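Call for Participants: Household and Shop-Floor Task Study

March 2024
Posted by the Study Office, Gernommont

Gernommont invites applications from adults who wish to take part in a paid study on everyday manual work. The study asks a plain question: which household and shop-floor chores can a machine now be taught to do, and which still depend on a person's hands? Participants carry out ordinary tasks with a pair of hand-held grippers while their movements are recorded. The recordings are then used to train and test the machines under review.

No technical background is required. Applicants who cook, clean, stock shelves, pack orders or look after a home are well suited to the work, and those with long practice in such tasks are especially encouraged to apply.

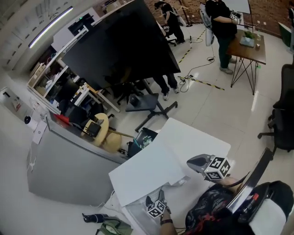
Manual Tasks Group, Derkville Site

Background

The Manual Tasks Group was formed to give employers, care providers and the public a sober account of what household and workshop machines are able to do. Demonstrations of such machines are usually short and are often prepared with care in advance. A machine that folds one towel on a clean table may fail when the towel is a different size, or when a cup has been left in the way. The Group's view is that no general claim about chores should be made until the same chore has been attempted many times, by many people and in many arrangements of the room, and then attempted by the machine under the same conditions.

Earlier work under the Prustitz project dealt with picking up and setting down single objects. Results were good where the object was rigid and in plain sight. They were much weaker for cloth, thin packaging, doors that swing, and anything that had to be held with one hand while the other did something else. The present study, named Herrero, takes up those harder cases.

What participants will do

Each participant holds one gripper in each hand and performs chores from a written task sheet. Household tasks include setting and clearing a table, wiping surfaces, sorting small items, and opening and closing the doors of common appliances. Shop-floor tasks include filling boxes, placing goods on shelves, and clearing a work surface of scraps. Tasks are repeated, and the starting position of the objects is changed between attempts.

Participants are asked to work at a natural pace. Mistakes are not penalized. An attempt in which an item is dropped and picked up again is of value to the study and should be completed in the usual way. Participants should not try to imitate a machine.

Recording equipment is worn on the body during the tasks. Staff will fit and adjust it, and a participant may ask for it to be removed at any time.
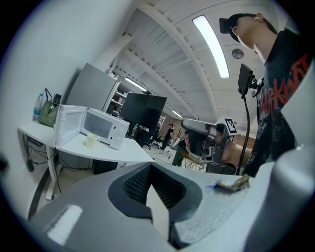 Training is given at the first visit and takes the form of supervised practice with the grippers. Most people need some time to become used to them, in particular when closing the fingers on thin or light objects. Practice time is paid at the same rate as recorded time.

Time and payment

Participants attend 3 sessions at the Derkville site. A payment of $100 is made for each session attended. Participants who withdraw before the last session will be paid for those they have completed. The Group intends to collect 600 task recordings before the end of August, and enrollment will close when enough participants have been confirmed.

Who may apply

Applicants must be at least 18 years of age, able to stand and move about for the length of a session with breaks, and able to read the task sheets in English. Left-handed applicants are welcome and are at present too few in number. Eyeglasses may be worn. Applicants with a recent injury to the hand, wrist or shoulder should state this on the form so that suitable tasks can be assigned.

Employees of Gernommont and members of their households may not take part.

Consent and use of recordings

Written consent is obtained before any recording is made. Recordings may show the participant's hands, arms, clothing and surroundings, and may also show other people present in the room. They are stored under a participant code and are used for research and for the training of machines. A participant may withdraw consent in writing until the recordings have been released for training; the consent form gives the date that applies.

Participation does not create an employment relationship. Individual performance will not be reported to any employer or outside agency.

How to apply

Applications are made on the Herrero participant form, which may be requested by mail or collected from the reception desk at the Derkville site. Please state the kinds of household or workplace tasks with which you are most familiar and the hours at which you are available. Suitable applicants will be invited to a short visit before a place is confirmed. Questions about access to the building should be sent with the form.

Last updated: March 12

Contact: Study Office, Gernommont, Room 909, Derkville | © Gernommont | Back to top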